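Garnon cell: dropped-key fault gallery

The Garnon cell is a two-arm bench set up for sorting keys and small hardware. In May it logged a recurring fault: grip confirmed in software, no key in the gripper. The count reached 12 false confirmations in 685 cycles before the cell was locked out for review. Write-up by Buris, with notes from Clernico.

Key holder and tags. Split rings let each key swing freely, and a swinging key alters the width the fingers close on.
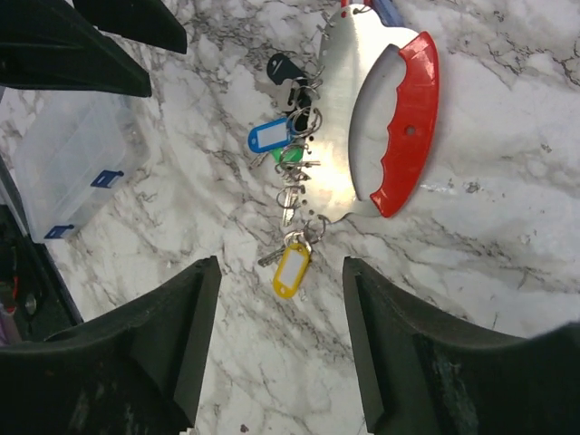 Cyril Cheetham replied that the force threshold was the likelier culprit, as Le Goff had lowered it to 90 per cent of the commissioning value and the change never made it into the cell log.

The log was checked and he was right. Restoring the value removed most of the false confirmations but left two, both on the left arm.

Both arms work over the same centre area. The interlock is meant to hold one arm while the other closes.

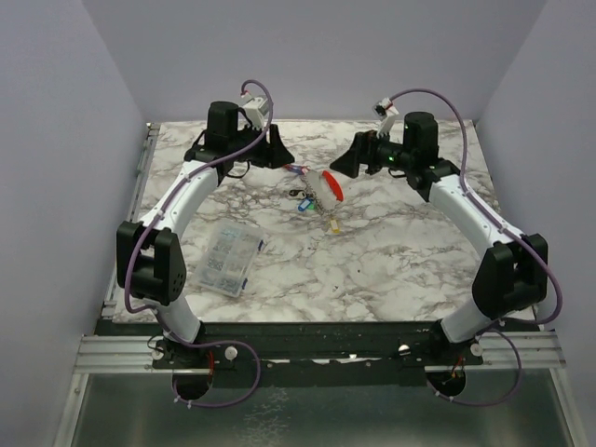 On the left arm the hold signal arrived late, so the closing move began before the position check had finished. Clernico has rewritten the sequence so that the check must return first. Until sign-off, hands stay out of the enclosure unless the isolator is locked and tagged.

Finger wear was looked at as a separate item. Scuffed faces lower the friction on flat metal.

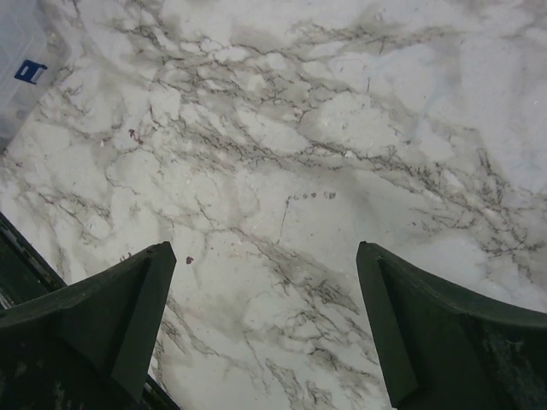
Fingers apart over the marble-pattern surface, nothing held.

The replacement interval is under review. Grey scuffing alone does not fail a finger under the present standard.

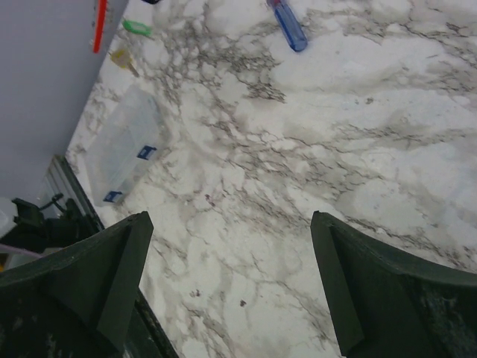
Scuff marks on both fingers; storage box at left.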